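Thu 21 February
Aranka Hajdu, Nnamdi Anozie and Pascal Kohlhase

4. Collecting the demonstrations

4.1 Two ways of showing the same thing

We said in Section 2 that we wanted to compare two ways of teaching a two-armed robot a simple table task, and it is time to say properly how we went about it. In the first way, which we call hand guiding, the teacher stands beside the robot, takes hold of the forearm and walks it through the movement. In the second, which we call remote driving, the teacher sits a little way off at the Furtado desk, holds a pair of handles and watches the table on a screen. The arms follow the handles. Everything else - the table, the objects, the instructions read out at the start - was kept the same as far as we could manage it.

Readers who have tried both will already have an opinion, and so did we. Before the study began, Anozie was quite sure that hand guiding would give the better lessons, on the grounds that a person with a hand on the arm can feel when it is about to bump into something. Kohlhase thought the opposite. He pointed out that guiding two arms at once takes either two people or one very patient one, and that people who are concentrating on not dropping a heavy forearm tend to forget what they were supposed to be showing. We mention this disagreement because it shaped the design: each of us wrote the instructions for the method we did not favour, and the other two had to agree to them before they were used.

4.2 The task

The task itself is a plain one. Pieces of fruit and a bowl are laid out on a table, and the robot is asked to put the fruit in the bowl, one piece at a time, using whichever arm is nearer. There is no time limit. The teacher may choose the order, may pause, and may let go and try again if a grasp looks poor. We asked only that a piece should not be thrown or dragged, and that both grippers should finish clear of the bowl.

We chose fruit after a fair amount of dithering. An earlier round of work at Avcombe, carried out in May, had used wooden blocks, and the trouble with blocks is that almost any grasp will do. A teacher can come down on a block from nearly any side and the recording will look tidy. Fruit shapes are less forgiving. A banana wants to be taken across its middle and will swing if it is held near one end, while a bunch of grapes has no obvious middle and gives the fingers very little that is flat. The differences between one teacher's habits and another's show up much sooner, and those differences were what we were after.

4.3 Teachers

Six people acted as teachers. Two of them, Booker Ridgeway and Ezekiel Montoya, had driven robot arms before and had kindly helped us test the desk; the others were staff at Visness with no such background. All of them had the same short lesson beforehand, in which they could move the arms about over a clear table, open and close the grippers and generally get the silliness out of their systems. We would warmly recommend this to anyone planning similar work. Our first trial of the procedure left it out, and the opening recordings from that trial are mostly of people waving.

Each teacher used both methods. Half began with hand guiding and half with remote driving, and a night's rest came between the two sittings. The layout of the table was changed after every demonstration by the person running the session, following a printed sheet, so that nobody could settle into one memorised sweep of the arm.

4.4 What was recorded

For every demonstration we kept the joint positions of both arms, the opening of both grippers and the view from the head camera. The recordings were made with Ganuvix, our own logging program, which starts when the teacher presses a foot switch and stops when it is pressed again. We had first tried a spoken "start" and "stop", and the less said about that the better.

After removing recordings in which the foot switch had been pressed by mistake, we were left with 103 complete demonstrations. A further 37 were set aside because the teacher had broken one of the rules given above, most often by dragging a piece along the table. We did not throw these away. They are used in Section 6, where we ask whether a robot taught partly from untidy lessons does any worse than one taught only from the good ones.

4.5 Viewpoint during remote driving

A question that came up at nearly every sitting was where the driver ought to be looking from. Our first arrangement gave a side view of the table from a fixed stand, and the teachers disliked it heartily. Left and right became near and far, and Ridgeway, who is not given to complaint, described it as trying to lay a table in a mirror. We then moved to the head camera alone, which looks down on the work much as a person standing at the table would. The grippers come in from the sides, where one's own hands would be, and the teachers stopped asking which handle was which.

The head view has its own faults. When a gripper comes in over a piece of fruit it hides some of the very thing the driver is trying to take hold of. Teachers dealt with this in different ways. Some went in quickly and trusted to luck, some hovered above the piece for a good while, opening and closing the fingers a little, and Montoya made a habit of backing off for a second look before committing himself. All three habits are plain in the joint recordings, and we return to them when we come to discuss timing.

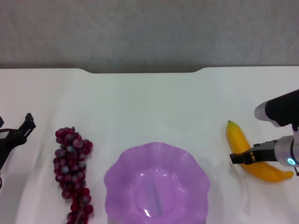 Figure 3. Head camera view of the table task, with the right gripper at the banana.

Depth was the other difficulty. A flat picture says little about how far the fingers are above the table, and our drivers had to work it out from whatever hints they could find. Several told us they had learned to watch for the shadow under the fingers, while others looked at how large the gripper seemed against the bowl. We considered adding a height reading in the corner of the screen and decided against it. It would have given the remote drivers a number that the hand-guiding teachers did not have, and the comparison would then have been partly between two methods and partly between having a number and having none. In hindsight we might have run a small extra group with the reading switched on, and we hope someone will.

4.6 Looking at the two hand-guiding problems

Hand guiding brought troubles of a different sort. The first was simply that the teacher's own arms and sleeves wandered into the camera view. A robot learning from such recordings may come to expect a helpful sleeve, and when it later works by itself the sleeve is missing. We got round this by playing every hand-guided demonstration back on the robot, with the teacher standing clear, and recording the camera view during the playback. It doubles the time needed, and it depends on the objects being put back just where they were, which our printed sheets made bearable if not pleasant.

The second was tiredness. The arms are balanced so that they feel light, but they do not feel like nothing, and by the end of a sitting the movements had become noticeably shorter and lower. We had planned longer sittings and cut them after the first day. Anyone comparing our timings with those from other groups should bear in mind that our teachers had regular breaks and a supply of tea, and that they were told quite firmly to use both.

4.7 Preparing the recordings for learning

Before training, each recording was trimmed to remove the still stretch at either end, between the foot switch and the first real movement. We left pauses in the middle alone. There was some argument over this, as a long hover is of no obvious use to a learner and may even teach it to dawdle. Hajdu's view, which carried the day, was that a pause before a grasp is often the most careful part of a demonstration, and that cutting it out by rule would remove good care along with idle waiting. A version with the pauses shortened was prepared as well, and results for both are given side by side in Section 5.

The recordings from the two methods were then matched in number for each teacher, so that neither method had the benefit of more lessons. Where one had to be dropped to make the numbers even, it was drawn by lot.

Contact: Aranka Hajdu, Visness | © The authors | Back to top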